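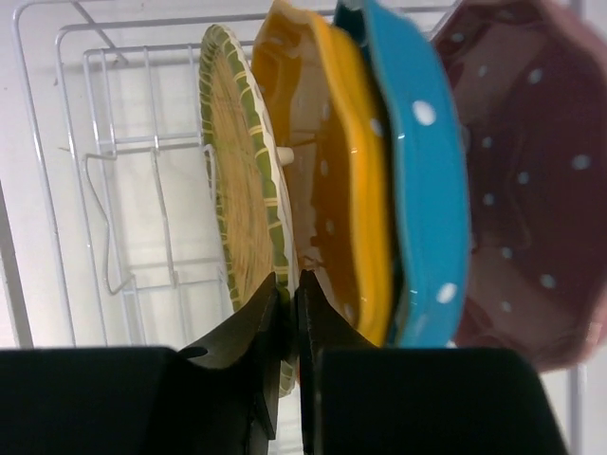

Plates standing on edge in a white wire dish rack, among them a woven-center plate with a green rim and a yellow-orange one with white polka dots.

Dish rack

A dish rack (also dish drainer, drying rack, in some houses just "the drainer") is an open frame for holding washed dishes while the water runs off and the rest dries in the air. Usually kept next to the sink. Made of coated wire, bare stainless steel, plastic, wood or bamboo. Not the same as a plate rack, which is for storage or display, though plenty of people use one as the other.

Design
Most racks have a floor of parallel wires or bars and a row of uprights that keep plates on edge. Spacing matters. Narrow slots suit flat dinner plates, wide ones take bowls and deep rims. Scalloped or wavy rims tend to sit a bit crooked in narrow slots and may lean on the next plate. Common extras: a cup for silverware, side hooks for mugs, a tray underneath with a spout.

Coated wire is the cheap standard. White is common, also black and gray. The coating is vinyl or a similar plastic and protects both the metal and the dishes. Once it cracks, usually at the tips of the uprights or at the feet, rust gets in and leaves brown marks on pale glazes.

Types
Countertop: one level, sometimes two.
Over-sink: sits on the rim of the sink or on long side arms, drips straight into the basin. No tray needed.
In-sink: small, takes up half the washing space.
Wall or cabinet: fixed above the sink, often behind doors with an open bottom. Dishes dry and are stored in the same spot.
Folding: X-shaped, mostly wood. The Dandberg pattern, four crossbars to a side, is a well known one among collectors, later copied by Zata in plastic.
Roll-up: a mat of rods laid accross the sink. Plates have to lie flat or lean on something.

Loading
Plates go in one per slot, all facing the same way, biggest at the back. Bowls tip forward so water doesn't pool in the foot ring. Glasses upside down at the ends. Heavy pans elsewhere, they bend the wire.

Glazed ceramic can be left standing. Woven pieces and anything with natural fiber are a different matter: wipe with a damp cloth, dry by hand, then stand up in moving air. Should not be soaked. Fiber holds water long after the surface feels dry, and mold starts in the crossings of the weave. Wood the same, more or less.

Drying time
Depends on the room. Arsenault's household notes give 15 minutes for a glazed plate on edge in a warm kitchen, much longer for the same plate laid flat. Foot rings are the last part to dry.

Care
Empty the tray daily. Scrub the rack with dish soap weekly, more often in hard water areas, where white scale builds up on the lower wires. Vinegar takes it off. Rinse after. Chipped tips can be covered with rubber caps, sold in small bags, or dipped in repair paint made for dishwasher baskets. Paint needs a full day before the rack is used agian.

See also
Plate rack
Dish towel
Draining board

References
Arsenault, Brittany. Sink Side: Notes on Washing Up. Oder.
Dhillon household catalog, November issue, item 2415.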